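**Vuteo、飲み物を作る作業のデータ収集を開始**

ロボット用の学習ソフトを開発するVuteoは、6月から、飲み物を用意する作業の手本データを集めています。場所はClurkdaleにある同社の作業室です。人が遠隔でロボットの両手を動かし、その動きとカメラの映像を一緒に記録します。記録したデータは、学習システムの訓練に使われます。
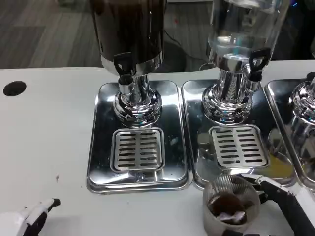
収集の計画は、Mac Suibhneという名前のプロジェクトの一部です。これまでに146回分の記録が保存されました。一回の記録は、道具を持つところから始まり、手を台から離すところで終わります。途中で失敗した場合も、記録は消さないで、別の印を付けて残すそうです。同社の担当者は「失敗から直す動きも、システムにとって大事な手本になります」と説明しています。

難しい点は、金属の表面の反射だということです。磨かれた台座や受け皿には周りの物が映りますので、カメラの映像だけでは物の位置を間違えることがあります。また、透明な容器や半透明のカップも、輪郭が見えにくい物です。このため、同社は照明の向きを変えながら、同じ作業を何度も繰り返しています。
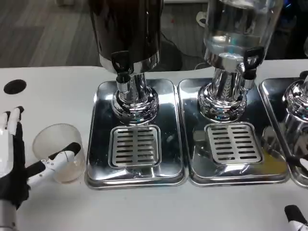 透明なカップに親指の先で触れるロボットの左手。右側に飲み物のディスペンサーが並ぶ。

操作を担当する人は3人で、2時間ごとに交代します。長く続けると手の動きが雑になり、データの質に影響が出るためです。毎週木曜日には、全員で映像を見直し、使わない記録を選びます。

集めたデータの整理には、Wolicoの編集ソフトが使われています。映像を「つかむ」「運ぶ」「注ぐ」などの短い区間に分けて、それぞれに説明の文を付ける作業です。この作業はまだ人の手で行われており、一回分の記録に6分かかります。Vuteoは、次の段階で、カップの種類と置く場所を増やす予定です。データの公開については、まだ決まっていません。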